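May
by Savvas Mavromatis
3 comments | 44 shares

Well, I stayed up past midnight with the county audit again, all 765 pages of it, and I can tell you my eyes are not what they were. In-ho Baek emailed me the link at suppertime with nothing but "see the road contracts" in the subject line, so of course that was my evening gone. I made a pot of coffee and put my feet up on the good chair and off I went.

So — the road contracts. Plustonine got the resurfacing job two years running, and both times the bid from Ellent was lower. Lower! The audit puts that in a footnote, in print so small I had to blow it up on the screen, and then it goes right along to parking meters as if it had said nothing at all. I read the footnote out loud to the dog. I've been writing this diary since the Karamanlidis recall and I still get that hot feeling in my neck when I find one of these.

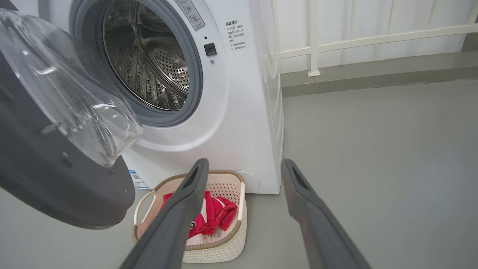

Commissioner Karamanlidis went on the radio at 7 a.m. to say the audit gives his office a clean bill of health. I listened to the whole segment in my bathrobe and the host didn't ask him about the bids one time, just let him go on and on about transparency (his favorite word, he must get paid by the syllable). You want transparency, look at the glass in a washing machine door, you can see right through that to the other side. His office has blacked out 44 pages and I'd like somebody to tell me what's on them. I've put in a records request, my third this spring, and the first two came back with a form letter and a fee schedule.

In-ho thinks the Bukura bypass is where the money really went. I'm not there yet. He may be right, he was right about the library bond, but I told him I want to see the invoices before I write a word of it down as fact, and he got a little short with me on the phone. We'll patch it up. He's bringing the old meeting minutes over tomorrow, two boxes, and I need to clear off the dining table before he gets here.

Recent entries
Who Wrote the Bukura Bypass Memo?
My Second Records Request, and the Fee
Karamanlidis and the Library Bond
Parking Meters Again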